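Deltari Label Printer – Set-up Guide

Section 2: Loading labels and printing a test strip
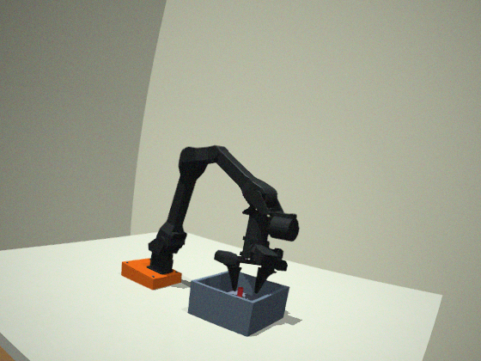

Fig. 2 – Robotic arm over an open blue-gray box on a white tabletop.

Before you start, make sure the printer is switched off and the power cord is unplugged. You will need one roll of labels and the cleaning card from the accessory bag.

1. Press both side latches and lift the lid until it clicks.

2. Slide the roll holders apart and set the roll between them. Labels must face up and feed from the top of the roll.

3. Let the holders close on the roll. It should turn freely – if it drags, take it out and seat it again.

4. Pull out almost 10 inches of labels and pass the end under the two guide tabs.

5. Move the green guides in until they touch the edges of the backing paper.

6. Close the lid. Press down on both sides, not in the middle.

7. Plug in the cord and turn the printer on. The status light blinks, then stays green.

8. Hold the FEED button until the test strip starts to print, then let go.

Note: The test strip shows the firmware version and the darkness setting. The factory setting is 13. Raise it one step at a time if the print looks faint.

Note: Up to 128 label layouts can be saved in the printer. To clear them, see Section 6.

CAUTION: The print head gets hot during long jobs. Do not touch it with bare fingers. Let it cool before using the cleaning card.

CAUTION: Do not pull labels backward through the feed slot. Adhesive can come off on the roller and cause jams.

If the light turns amber after step 7, open the lid and check that the labels pass under both tabs. Then repeat steps 6 through 8.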